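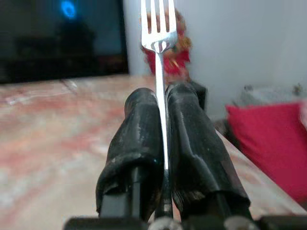 Dining Room Supervisor (full time)
Drornetbridge Residence, Main Kitchen and Dining Services
Posted 17/02/2020

Drornetbridge Residence is looking for a dining room supervisor for the evening meal service. The residence is a retirement community with 240 apartments, a main dining room, a small café and a private room that families can book for birthdays and holidays. The position reports to the dining services manager, Salamatu Sani.

The opening comes from a promotion. Gilberto Cáceres, who has run evenings for six years, is moving to the purchasing office in June and will train the new supervisor before he goes. We would like the two to overlap by at least eight weeks, so please tell us in your application how soon you could start.

What the job involves

The supervisor is in charge of the main dining room from the time the afternoon crew leaves until the room is closed for the night. Dinner is served at two seatings, 4:45 and 6:30. Residents order from a short menu at the table and meals are plated in the kitchen. There is no buffet, except on the last Sunday of the month.

On a normal shift you will:

Assign servers to sections and fill gaps when someone calls out
Hold the pre-meal meeting and go over the menu, specials and diet changes
Check place settings, water stations and the condition of flatware and glassware before the doors open
Work the floor during both seatings, which includes carrying plates when we are short
Handle complaints, and write down the ones you could not settle
Check diet cards against the trays that go up to apartments
Close out the shift report and lock the linen and silver storage

You will supervise between nine and 14 people per shift. Many are high school and community college students in their first job. They need to be shown how to do things, sometimes more than once, and they need their schedules on time. If you do not like working with teenagers, this is probably the wrong job.

The supervisor also does the weekly order for paper goods and small wares, and interviews servers along with the manager. Hiring decisions are made jointly. Scheduling is done in Kandex, which we will teach you. Timecards are approved there every other Monday by noon.

Hours and pay

Full time, 40 hours, Wednesday through Sunday, 1:00 p.m. to 9:30 p.m. with an unpaid half hour for a meal. You will work most holidays that fall on those days. Holiday hours are paid at time and a half. Two weekends a year can be taken off without using vacation time, if you arrange it a month ahead.

Starting pay is $19.75 to $22.50 an hour depending on experience. There is a $400 shoe and uniform allowance each year, paid in the first check after your start date and then every year on that date. Shirts and aprons are supplied. You buy your own black pants and non-slip shoes.

Benefits begin on the first of the month after 30 days: medical, dental, vision, a retirement plan with a match after one year, 12 vacation days and six sick days. One meal per shift is free. Parking in the Ekpo Street lot is free for staff -- please do not use the front circle, even for the interview.

What we need from you

Two years of table service, in a restaurant, hotel, hospital or senior living setting
At least one year in which you were responsible for other people's work
A current food safety manager certificate, or the ability to get one within 60 days (we pay for the class and the first exam)
Able to stand and walk for a full shift and lift 33 pounds
Comfortable reading diet orders, including texture-modified meals and thickened liquids. We can train you on the details.
A background check and TB test, required for everyone who works in the building

Spanish is useful but not required. A degree is not required. Experience with older adults helps, and so does having worked somewhere with regular customers. The same people eat here every night. They know which table is theirs and they notice when the soup is late.

How to apply

Send a resume and a short letter to Funmilayo Olaniyan in Human Resources, or leave both at the front desk in an envelope marked "Dining Supervisor." The desk can also give you a paper application if you do not have a resume. In the letter, tell us about one shift that went badly and what you did about it. Half a page is plenty.

We will read applications as they come in and keep the posting up until the job is filled. First interviews are by phone and take 20 minutes. Second interviews are in person with Salamatu Sani and the executive chef, Krum Vidmar, and include walking the floor during the first seating. You will be paid for that time at the starting rate.

Questions about the job can go to the dining office, extension 563, on weekdays between 10:00 and 3:00. Please do not call during dinner.

Current employees should apply through their own supervisor. Part-time server positions are posted separately.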